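Home Our Work About Us Safety Visiting Contact

About Irnine

We are a small workshop on the Gisler estate, and we teach pairs of robot arms to handle soft things. Cushions, folded towels, stuffed toys, bags of this and that - anything that squashes when you get hold of it and doesn't go back to quite the same shape afterwards. Most of our customers pack or sort goods of that kind, and they come to us when a single arm keeps dropping them.

People who visit usually ask about the machines first, and we are always happy to show them off, but if you want to know what sort of company we are then we would much sooner tell you about the November we had to stop. It is the story every new starter hears from Léonie Arnaud in their first week, usually over a rather long cup of tea, and it seems only fair that you should hear it too.

We were getting a job ready for Mirkero, a toy wholesaler, and two arms were meant to take hold of a toy together and lift it. They had done it 2872 times without trouble. Then one arm lost its grip signal for a moment and behaved as though it was holding nothing, so it went off to fetch the next toy while its partner was still hanging on to the first. The two wrists met over the table with a bang you could hear in the car park. One gripper was bent, a cable was pulled out of its socket, and Léonie, who had been standing nearer than she should have been, got a nasty fright and thankfully nothing worse. 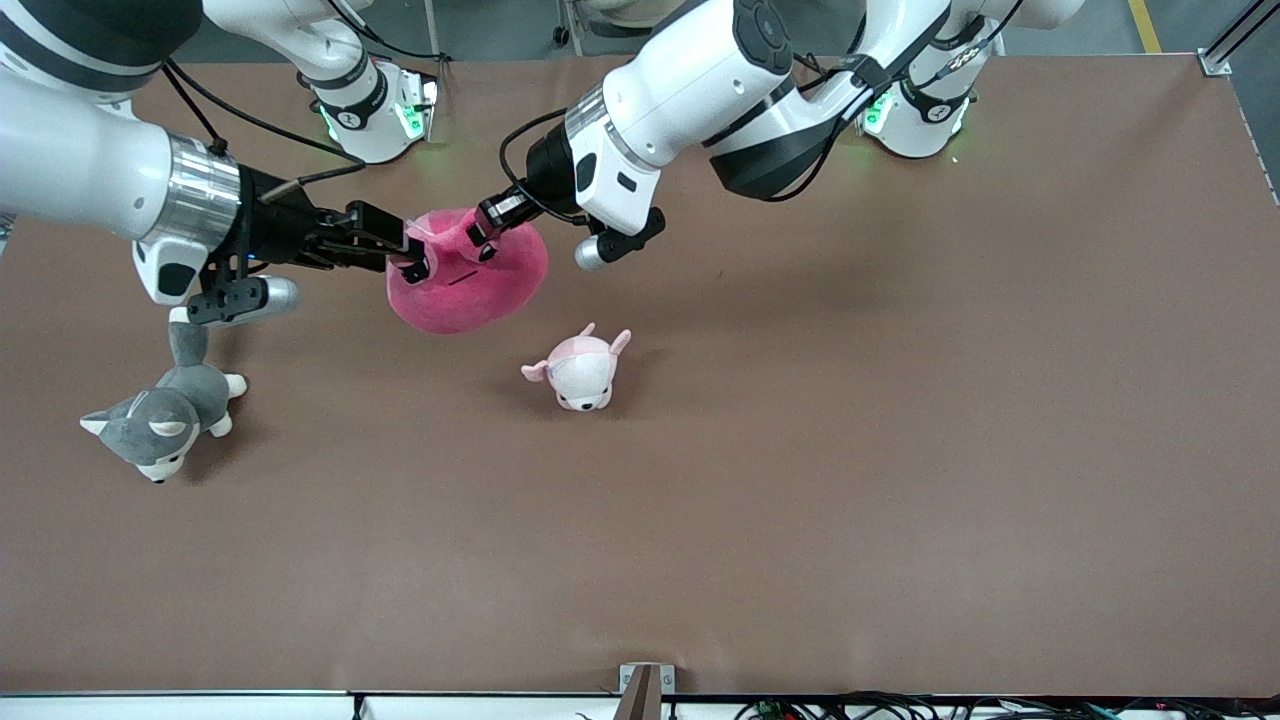 Why didn't the emergency stop prevent it?
The stop button worked perfectly well, but it needs a person to press it, and the whole thing was over before anyone could. What we lacked was a check between the two arms themselves, so that one could not set off while the other was still busy.

We shut everything down for nine days. That was a lot of money for a firm our size, and we had to ring Mirkero and explain ourselves, which they took very kindly. In those nine days we wrote the piece of software we call Zirka. It sits between the arms and makes each one wait for the other to say it has let go, and if either of them goes quiet, both stop where they are. It made the whole job slower to begin with, and there was a bit of grumbling, but we have never shipped a pair of arms without it from that day on.

We changed our own habits as well. There is now a line that no one crosses while the arms are powered, visitors and directors included. Every fault goes into a book by the kettle, however silly it looks, and we read the new ones out on a Monday morning - loose plugs, odd noises, a toy that got flung. Anyone can stop a job, and they don't have to give their reasons until afterwards.

If you would like to come and see us, please do get in touch. We ask for closed shoes and tied-back hair, and Léonie will go through the safety talk with you at the door.

Page last updated 9 May 2019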